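Maddocks Ladies: who starts in goal on Sunday?

touchline_tea
February 19, 2022
Right, I know we only play Hostby tomorrow and it's "just" the league, but I'm more nervous than I was for the cup tie! Do we stick with the young keeper or bring the captain back in? I'd keep the kid. She's earned it.

northbank39
Captain for me, no question. The kid was lovely with her feet last week but she flapped at two corners and Hostby are massive at set pieces.

touchline_tea
One of those was a foul and you know it, we were stood right next to each other!

northbank39
It was never a foul. She came for it and missed it.

Swap box is on the table for tomorrow by the way, old programmes welcome, I'm after anything from the Kotel friendly.

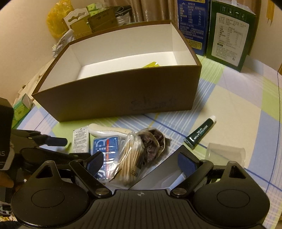 Re: who starts in goal on Sunday?

offside_again
Can't agree with either of you. The keeper isn't the problem, it's the gap in front of her. We sat far too deep for the last 15 minutes and invited it all on.

northbank39
Fair, but a louder keeper sorts that gap out.

touchline_tea
Crowd was 963 last time, so if you want shouting, bring a few mates. See you at the Hutico Stand end, I'm getting there early for a pie.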